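How I Clear Out My Gray Three-Drawer Chest

I do this every November, and it takes me 4 songs, tops! Start at the bottom and pull that drawer all the way out, then ease the upper two forward a little.
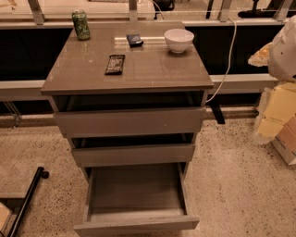
Bottom drawer open and ready to wipe.

Wipe the base first, then push dry cloth into the corners (crumbs love corners). Work your way up. I leave the odds and ends on top until last, so my can and bowl just sit there while I fuss with the drawers.

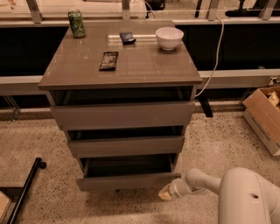

Once the insides are done, move everything off and buff the top with a soft cloth. Mine shows every little scuff, so go easy!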